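Las nutrias de Oltirwood ya tienen casa, aunque prefieren el cubo

El parque zoológico de Oltirwood abrió por fin al público la nueva ribera de las nutrias asiáticas de uñas cortas, una obra de 1060 metros cuadrados que llevaba anunciada tanto tiempo que algunos socios ya la daban por especie extinta. Hay cascada, hay una playa de arena fina y hay un tronco hueco traído expresamente desde los bosques de Eder. Las 3 residentes, hermanas las tres, dedicaron su primera mañana a ignorarlo todo y a disputarse un cubo de fregar que alguien dejó olvidado junto a la puerta de servicio. El cubo se queda.

Llegaron en noviembre desde el parque de Traltley, donde nacieron y donde, según nos cuentan con cierto alivio, se las echa de menos «sobre todo a la hora de comer». Esta especie es la más pequeña de las nutrias y, sospechamos, la que más grita. Los vecinos de instalación, una pareja de tapires de carácter reservado, pasaron dos noches mirando fijamente hacia el muro medianero. Ahora duermen en la otra punta del recinto y parecen haberlo asumido.

La dieta incluye cangrejo, mejillón, pescado troceado y un pienso que las nutrias apartan con una delicadeza admirable. Comen varias veces al día porque su metabolismo no perdona, y los visitantes pueden asistir a la toma de las doce desde el mirador acristalado. Conviene llegar con tiempo: caben 20 personas, o 12 con carrito.
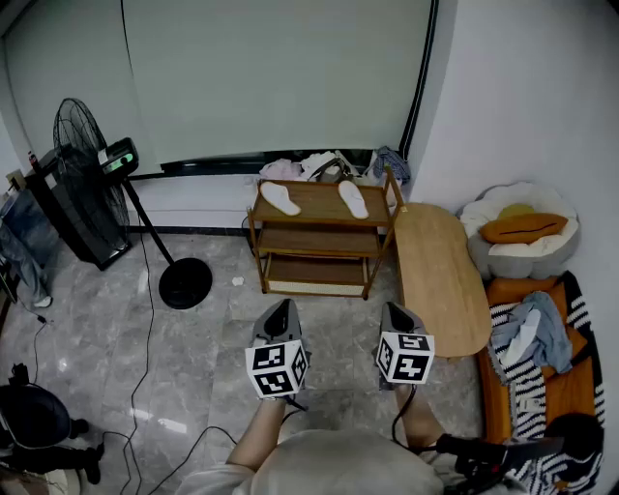 Dos pinzas de mano y unos cuantos cables por el suelo.

El presupuesto también da para un sistema de filtrado nuevo, que mueve aproximadamente 665 litros por minuto y del que estamos orgullosísimos, por mucho que sea lo único de la instalación que no se puede acariciar con la mirada. El agua sale limpia, las nutrias la ensucian, el agua vuelve a salir limpia. Quien quiera ver la sala de bombas puede apuntarse a la visita técnica. De momento hay plazas – muchas plazas.

La cafetería D'Amico, junto al mirador, amplía su horario hasta el cierre del parque y estrena un chocolate a la taza bastante serio. Se ruega no compartirlo con nadie que tenga bigotes y membranas entre los dedos, por bien que lo pida. Los socios conservan su descuento en barra y en terraza, siempre que lleven el carné encima y no la foto del carné del año pasado.

Queda pendiente lo de los nombres. La votación sigue abierta en el mostrador de la entrada, con una urna y papeletas de colores para los más pequeños. Va ganando «Croqueta» con holgura, y se admiten propuestas para las otras dos.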